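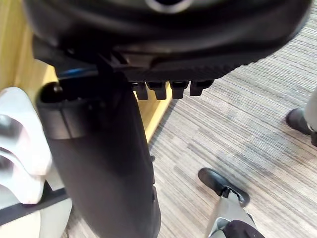
Robotics > Procurement > Domestic Handling Cells

A domestic handling cell is a budget unit used when planning robots for household tasks. The Trurham method, adopted by Brulent and later by Holst, divides its cost into hardware, furnishing and upkeep. 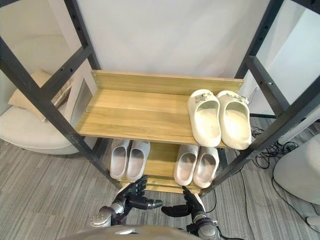
Furnishing is the smallest heading and the one most often left out. It covers the objects to be handled and whatever holds them. A shoe rack with wooden shelves on a perforated metal frame, stocked with slides, is entered as one item - spare footwear is listed apart. In the Ravano plan this heading came to 872 pounds.
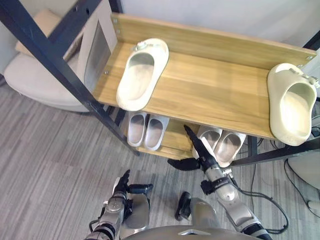
Upkeep was set at 2361 pounds a year, against 2314 in the first draft. Hands and wrist cables are priced separately from arms, as they wear sooner. A reserve of 3000 pounds is held for replacement hands and is not carried over.

14 shares | 2 comments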